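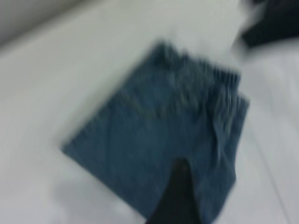

How often do the fingers on the cloth cell need checking?

At the start of every shift, with a wipe and a look at the tips. Full check, including the finger screws and the wrist camera bracket, every 15 shifts or whenever the grip starts slipping, whichever comes first.

Nundside Cloth Cell
Setup, care and spares

Home > Equipment > Cells > Cloth Cell

Overview
Bench cell for picking and turning small cloth pieces. Arm, two-finger gripper, wrist camera, work surface. Supplied on its own stand or for fixing to your bench. Built at our Distcombe workshop, shipped assembled apart from the arm, which goes on last.

Page updated 15/07/2026. New finger screws section, old camera bracket withdrawn.

What's in the crate
Arm and arm base
Gripper with fingers fitted
Wrist camera and bracket
Camera lead, long and short (use the short one unless you have the riser)
Work surface, pale, matt
Controller and mains lead
Setting block
Hex keys
Printed card with your cell's own zero values. Keep it. We can reprint but it takes a while.

Not included: air supply, guarding, bench. Guarding quotes on request, send a sketch with sizes.

Siting
Firm floor, level bench. Not next to a window if you can help it, the sun moving across the top upsets the cloth finding more than anything else does. Strip lights fine. Leave room behind the controller for the plug and a hand.

If it's standing near a press or a cutter bolt the stand down.

Fitting the arm
Power off, mains lead out.
Arm base on to the plate, dowels first, then screws. Finger tight all the way round before you tighten any of them.
Two people for the lift. It isn't very heavy but it is awkward and the wrist swings.
Connect the controller, then the gripper plug. Gripper plug is keyed, if it needs forcing it's the wrong way round.
Mains in, wait for the steady light, run HOME from the menu.

If HOME stops part way, look for the transport clip still on the elbow. It's nearly always the clip.

Setting the fingers
Do this on first setup, after any finger change, and after any knock hard enough to make you wince.

Open the gripper fully. Put the setting block between the fingers. Close on low force. The block should be held square, with both tips touching along their whole face. If it rocks, slacken the screws on one finger only, let it settle against the block, nip up again. Don't slacken both at once or you'll be chasing it all afternoon.

Then set the height. Bring the arm down over bare surface until the tips just drag on a sheet of ordinary paper. Save as SURFACE. For thick cloth (denim, canvas, towelling) raise the pick height a touch from there. For thin stuff leave it alone and bring the closing speed down instead.

Tips too low mark the work surface and wear flat. Tips too high pick the top layer and leave the rest behind, which on a folded piece looks like the cell is working when it isnt.

Finger screws (new)
Cells supplied before January had plain screws in the fingers. These can work loose on fast cycles. The replacement set has a locking patch and is free to existing customers, just ask and give the serial number off the controller lid. Use them once. If you take a finger off, new screws go back in.

Do not use thread glue on top of the patch. We've had fingers back that had to be drilled out.

Wrist camera
Sits on the bracket just behind the gripper, so the fingers are meant to be in view. Don't angle it to get rid of them.

Focus is set for the normal look height, well above the cloth. Close in, and while the arm is moving, you will get a soft picture and that's OK, the cell doesn't take its measurement then. It measures at the look position with the arm stopped. Soft picture AT the look position is a fault:

Clean the lens first. Lint cloth dry, then a proper lens wipe. No shop blue roll.
Check the lock ring on the lens. Should not turn by hand.
Check the bracket hasn't drooped. Push it gently, any give at all and it wants tightening.
Increase the settle time one step and try again. Worn benches ring for longer than you'd think.
Still soft, refocus with the card supplied, lock the ring, redo the camera zero.

Dragging or doubled edges with the arm stopped usually means the stand, not the camera.

The older pressed bracket is withdrawn. If yours is the bent one, swap it next time you're in there.

Cleaning
Lint is the whole story with this cell. It gets in the finger slides, on the lens, under the work surface.

Every shift: wipe tips, wipe surface, blow out nothing. Air lines push the lint into the slides. Use the soft brush and a vacuum.
Weekly: brush along the slides with the gripper open, then closed. Lift the work surface at the front and vacuum under.
At the full check: fingers off, slides brushed and wiped, one smear of the Brinditz light grease per slide, fingers back on with new screws, set with the block. Wipe off every bit of excess, grease on cloth is a reject.

Don't clean the work surface with anything that leaves a shine. Mild soap, water, dry it properly.

Common faults

Picks nothing, closes on air
Surface height lost. Redo SURFACE. Check somebody hasn't put a mat down.

Picks then drops on the lift
Tips polished smooth or greasy. Wipe, retry. If the pattern has gone from the tips replace both, never just the one.

Finds the cloth but turns it wrong way
Often a rumpled or part folded piece, the outline comes up with extra corners. Lower the stack feed speed or flatten by hand and re-teach. Pale cloth on the pale top is a poor bet too, ask for the dark surface.

Clicking from the gripper
Lint in the slide. If it's clean and still clicks stop using it and ring us.

GRIP TIMEOUT on screen
Gripper plug not fully home, or the lead is tight at full reach. Re-route with a loose loop at the wrist.

Cell drifts through the day
Warm up first. Run the empty cycle for over 3 minutes before zeroing on a cold morning. Then re-zero.

Spares
Finger pair, standard, black
Finger pair, narrow tip, black
Finger screw set, locking
Slide grease, Brinditz, small tube
Camera bracket, machined
Lens wipes
Work surface, pale or dark
Setting block (they get lost)
Takagi adaptor plate, for fitting our gripper to a Takagi wrist. Check the bolt circle before ordering, we can't take these back once fitted.

Prices by email. Spares go out from Distcombe, the finger pairs and screws are held on the shelf, surfaces are made to order.

Servicing
Return to Distcombe or on site. For returns take the arm off, refit the elbow clip, and put the fingers in a seperate bag, not left on the gripper. Include your zero card. Note saying what it was doing when it went wrong, even just a line.

Downloads
Setup card
Full manual
Adaptor plate drawing
Cleaning record sheet, blank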